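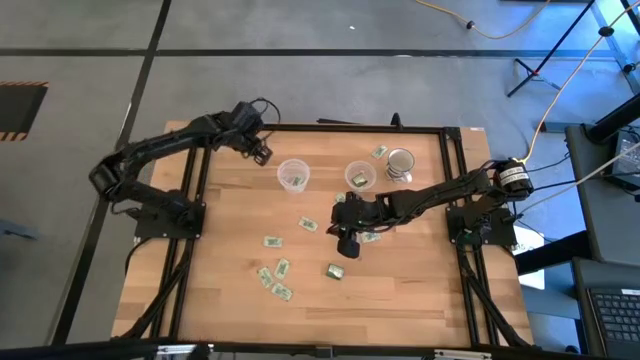 Unit 6 – Sorting and Containing Small Paper Stock
Handout for the Bratstead course in workroom organization

1. Purpose

Loose paper of one size (play money, tickets, coupons, claim slips) is hard to keep in order on an open surface. The pieces overlap, turn at odd angles and hide each other. This unit covers the choice of container and the order of work when a scattered lot is gathered up.

2. Terms

Stock: all pieces of one kind in the exercise.
Field: the part of the table where loose stock lies.
Cluster: two or more pieces touching or overlapping.
Receiver: any open container into which stock is placed.

3. Receivers

Clear plastic cup. The contents can be read through the wall, so a single bill at the bottom is visible from the side. A clear cup is light and tips when a long piece leans on the rim. Fold the piece once before placing it.

Metal mesh cup. Heavier and more stable. The interior reads dark from above, and green paper is easily missed at the bottom. Tilt the cup toward a light when checking that it is empty.

Set receivers in a row toward the far side of the table – the near side stays free for loose pieces. A perfectly straight row is not required. Leave enough space between cups to lower a piece without brushing the next rim.

4. Order of work

4.1 Clear single pieces first, starting with those closest to the receivers.
4.2 Open each cluster before lifting from it. Slide the top piece sideways; do not pull from below.
4.3 Pick up by the short edge. On a smooth wooden top, press lightly and draw the piece toward you until the edge lifts.
4.4 Check under anything resting on the table. Partly covered pieces are the most common omission.
4.5 Count the contents of each receiver and compare with the starting count.

5. Exercise

Stock: 24 play bills, one color. Receivers: two clear cups, one mesh cup. Time limit: 18 minutes, including the final count. Record misplaced and missed pieces separately on the Prindemon sheet.

Repeat with the mesh cup as the only receiver and note any change in the count error.

6. Reading

Morgan course reader, section on small containers. Unit 7 deals with labels.

Bratstead Course Office, Room 620 | Handout 1317 | Back to top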